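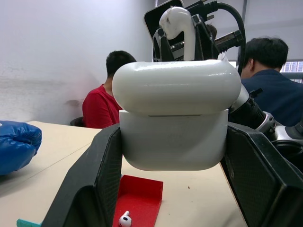

The oversized charging case with its lid on, and one of the big earbuds behind it. A small earbud lies in the red tray underneath.

Brotis Giant Earbud and Case Set
Item 1311

We have been making oversized versions of everyday things at Clerudside for a good while now, and of everything on our shelves this is the one people pick up first and put down last. It's a great big white charging case in the AirPods style, with a big white earbud to go with it, and there is something about seeing a thing you normally lose in your coat pocket blown up to this size that makes grown adults grin!

Our case has a glossy rounded lid, a touch wider than the body it sits on, with soft full edges all the way around. The body below is matte, smooth and straight-sided, with rounded corners at the bottom. Mali Rosser, our finisher, tried the whole thing in gloss first and didn't care for it — every thumbprint showed — so the shine stayed on the lid and the body went matte. There's a thin dark seam where the two meet, and we're rather fond of it.

The earbud has a rounded head, a small dark speaker detail near the top and a long white stem. It's easiest to hold by the stem, and that is how most people reach for it anyway.

What people use it for

Shop windows, mostly, and trade show tables. We also hear from teachers who want something the back row can see when they're talking about how a product is put together, and from parents who need a birthday centerpiece for a teenager who is otherwise impossible to buy for. One set went to a hearing clinic in June for the front desk, and they wrote back to ask for a second.

Please do know that this is a display piece. It doesn't play music, it doesn't charge anything, and your own earbuds will rattle around in it if you try to store them there (people try).

What's in the box

One case with lid, one large earbud, a soft cloth and a card with care notes. The small earbud and the red tray in the picture aren't included.

Looking after it

Wipe it with the cloth, slightly damp if need be, and dry it afterward. The glossy lid will pick up faint scuffs with handling, and we'd rather tell you so now than have you write to us upset. A little plastic polish softens them. Keep the set off sunny windowsills in summer, where white things tend to yellow.

Ordering

The set is $494. With the Prosser carry case, a padded hard case with a cutout for each part, it comes to $619. Allow 2 weeks for either one — each set is finished by hand, and Mali won't be hurried. If you'd like a color other than white, or a pair of earbuds, write to Emrys Bevan at the workshop before you order and he'll work out a price with you.

Page updated July 24, 2020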